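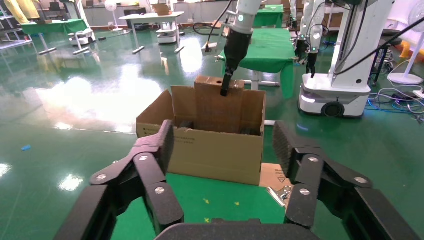 Contra la caja de solapas

Llevo seis años trabajando en el almacén de una tienda de recambios de bicicleta y he cerrado más cajas de cartón de las que me gustaría. La opinión que sigue es la de alguien que las monta, las llena y las vuelve a abrir cuando el cliente las devuelve. No soy ingeniero de envases ni pretendo serlo.

La caja de cartón ondulado marrón es un buen invento. Pesa poco, se guarda plana, aguanta bastante y al final de su vida va al contenedor azul. Mi queja es con las solapas. Una solapa recién doblada quiere volver a su sitio. La del fondo se queda tiesa, la de un lado cae hacia fuera y la otra se queda a media altura, justo donde uno mete la mano. Quien diseña la caja la dibuja cerrada. Quien trabaja con ella la ve casi siempre abierta.

En Loma, la empresa donde empecé, usábamos un modelo con pestañas que entraban en unas ranuras. Sobre el papel ahorraba cinta. En la práctica, la pestaña entraba a la primera cuando el cartón era nuevo y estaba seco, y a la cuarta cuando había pasado el invierno junto a la puerta del muelle. Al forzarla, el borde se aplastaba y ya no cerraba bien nunca más. Acabábamos poniendo cinta encima de la ranura, con lo cual pagábamos dos cierres.

Ludger Kröger, que fue mi encargado allí, defendía esas cajas. Decía que el problema era nuestro, que no marcábamos bien el doblez antes de cerrar. Tenía parte de razón. Si uno pasa el canto de la mano por la línea de pliegue, la solapa obedece mucho mejor. Pero son cuatro pliegues por caja, y en un día normal de septiembre salían 257 cajas. Pedirle a alguien ese gesto tantas veces es trasladarle a la muñeca un defecto del cartón.

Luego está el asunto de lo que se imprime. Casi todas las cajas llevan algo escrito: un código, un símbolo, un aviso con su triángulo. Me parece bien que se avise de lo que hay que avisar. Lo que echo en falta es una indicación útil para el que cierra: qué solapa va primero. En los embalajes de Plovbridge que recibimos venía un número pequeño en cada una, y los nuevos aprendían a montarlos sin preguntar. Cuesta muy poca tinta.

También quiero decir algo sobre la superficie de trabajo. He visto montar cajas en el suelo, sobre una tarima, encima de otra caja. Todo eso se paga con la espalda o con cartones torcidos. Una mesa a la altura de la cadera y una base que no resbale hacen más por un buen cierre que cualquier troquel nuevo. En el almacén de ahora pusimos una esterilla de goma de 27 euros y la caja dejó de moverse al apretar. Fue la compra más barata del año y la que más se ha notado.

Los vendedores de embalaje suelen responder que todo esto se arregla con el modelo superior. Asurik nos ofreció uno con fondo automático, que se abre de un tirón. Es bueno, lo reconozco —lo probé con 30 unidades—, pero el fondo nunca fue el problema. La parte de arriba seguía igual, con sus solapas levantadas.

Pido cosas modestas. Que el doblez venga marcado de verdad, que las ranuras tengan un poco más de holgura y que el fabricante pruebe sus cajas con cartón que lleve unos meses guardado. Y a los que compran cajas para otros, que monten unas cuantas seguidas antes de firmar el pedido. Con seis basta para saber si se cierran bien o si alguien va a pasarse el año peleándose con ellas.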